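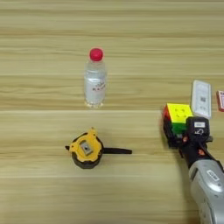
Equipment Planning Coordinator, Tabletop Automation

Gultham Sorting and Supply
Position type: Full-time, fixed term of 2 years
Location: Rainer building, with monthly travel to the Fikwood warehouse
Applications close: Dec 11, 2020

About the position

Gultham Sorting and Supply seeks an Equipment Planning Coordinator to manage the purchase of robot arms, grippers and related equipment for its small-item handling lines. The Coordinator will report to the Director of Operations and will work each day with the handling group, the purchasing office and the receiving staff at Fikwood.

The company currently packs 900 different small items by hand. These range from household tools and bottled drinks to puzzles, boxed goods and other articles that vary a good deal in shape and surface. Under the plan known internally as Sumano, some 400 of these items will be moved to robot handling in stages. Handling trials on a bench are used to decide which gripper, which finger design and which mounting position will be specified in each purchase request.

The Coordinator is not expected to program the arms. The position does require a person who can read a trial report, ask the handling group sensible questions about it, and turn the answers into a budget line that the purchasing office can act upon.

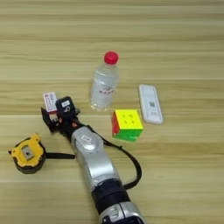 Trial items are chosen to differ from one another, so that a single gripper is judged on a thin carton as well as on a cube or a full bottle. The Coordinator will keep the list of trial items current and will see that replacements are ordered when packaging is changed by a supplier.

Duties

Prepare the annual equipment budget for the handling lines, including arms, grippers, spare fingers, cables, mounting hardware, work surfaces and service agreements.

Maintain the equipment register, which presently holds 129 entries, and correct any entry for which the purchase record and the item on hand do not agree.

Request and compare written quotes. Quotes must be compared on total cost over the expected service life, with freight, installation, training and spare parts shown separately.

Attend handling trials at the Rainer building and record the equipment needs that arise from them.

Draft technical requirements for purchase requests in plain language, and have them reviewed by the handling group before release.

Plan delivery dates with Fikwood so that new equipment does not arrive ahead of the power and floor work it depends on.

Report quarterly on spending against budget, with a written explanation of any line that is over or under its approved amount.

Required qualifications

A bachelor's degree in engineering, business, supply management or a related field, or an equal amount of relevant work experience.

Experience in buying or budgeting for production, laboratory or warehouse equipment.

Good working knowledge of spreadsheets, including the ability to build a multi-year cost plan and to explain it to people who did not build it.

Clear written English.

Preferred qualifications

Familiarity with robot arms and end-of-arm tools, whether gained in a plant, a school or a research setting.
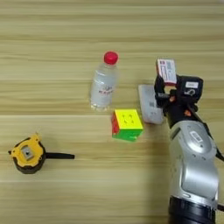
Candidates who have watched a trial program through from first bench work to installed equipment will be given particular consideration. Experience with small cartons and lightweight packaging is also of interest, as these make up a large share of the items in the first stage of Sumano.

Working conditions

The position is based in a shared office next to the trial area. Regular hours apply, with occasional early starts on delivery days at Fikwood. Safety training is provided in the first week and must be completed before the employee enters any area where an arm is under power. Travel between sites is reimbursed at the company rate.

How to apply

Applicants should submit a cover letter, a current resume and one sample of written work. The sample may be a budget summary, a quote comparison or a purchase request, with prices and supplier names removed where necessary. Materials should be sent through the careers page of the Gultham website under the title of this position. Incomplete applications will not be reviewed.

Interviews will be held at the Rainer building and will include a short exercise in comparing two equipment quotes. The successful candidate is expected to begin work in February. Requests for accommodation during the application process may be made to the personnel office at any time.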